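Wanted: people who will set a table, clear it, and set it again

Koo is the plain white room at the back of Laminora, and for two weeks in April we will be filling it with tableware and people willing to move it about. Our new everyday range, Brusto, is nearly ready for the shops. Before it goes, we'd like to watch ordinary humans lay it out, stack it, carry it, put it away in the wrong spot and argue with their spouse over which colour goes on top.

We need 13 participants. You don't need taste. Taste has been tried, and it took all afternoon.

What you'll do

You'll come in for 4 sessions. In each one you get a table, some plates and a short card of instructions, such as "lay this for people you like" or "clear this as if the bus is coming". There is no food in the first three. The last one includes lunch, and yes, you will be doing the clearing up.

Who we're after

Anyone over 18 who eats off plates at home. Left-handers are especially welcome, as are people who share a kitchen with housemates and have opinions about it. If you make or sell ceramics for a living, please sit this one out. Our designers at Flondach are sensitive.

What you'll get

A $200 grocery voucher once you've finished all the sessions, and a set of Brusto in whichever colours are left over. We can't promise you'll get your favourite.

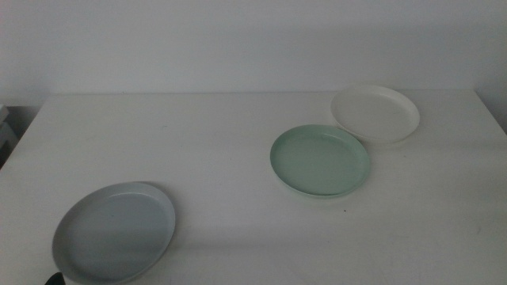 Plates from the range, including the grey and the mint green.

How to apply

Write us a paragraph about how the dishes get done at your place and leave it at the Laminora front counter, with a phone number. Spelling won't be marked. Parking behind the building is free but modest, so if you drive a ute, come early.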